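**Follumow Drawer Kit — Evaluation Notes and Data Card**
Prepared by Haugland. Last revised April 16, 2021.

Follumow is a tabletop manipulation kit supplied by Rernel for teaching and testing laboratories. The present card covers the recordings made during our review of the kit and the terms on which they are shared.

## Contents

- 300 recorded episodes, of which 16 are held out for testing
- Two tasks: placing a block in a drawer and taking it out
- Joint positions and gripper state for every episode

The storage unit has two drawers, and either may be open at the start of an episode. A block may begin inside the upper drawer.

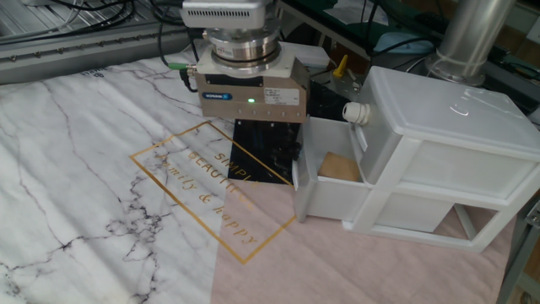
## Workspace

Patterned mats are laid over the table and overlap one another. Printed lettering and strong veining were kept on purpose — plain surfaces made detection too easy to be a useful test. In some recordings a person's hand is present on the mat near the block, with the lower drawer open.
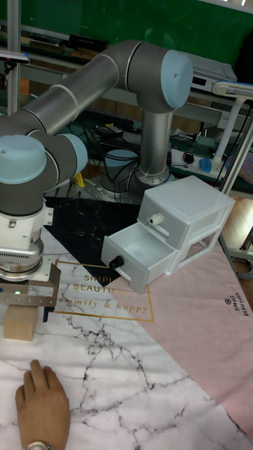 ## Known Limitations

1. Labels for 5 episodes are incomplete and will be corrected in August.
2. Drawer position is not measured directly. Users must estimate it from the pictures.
3. The Wirkudik file reader is required for the gripper logs.

## Terms of Use

The recordings may be used for research and instruction. Resale is not permitted. Requests for the kit itself should be sent to Rernel.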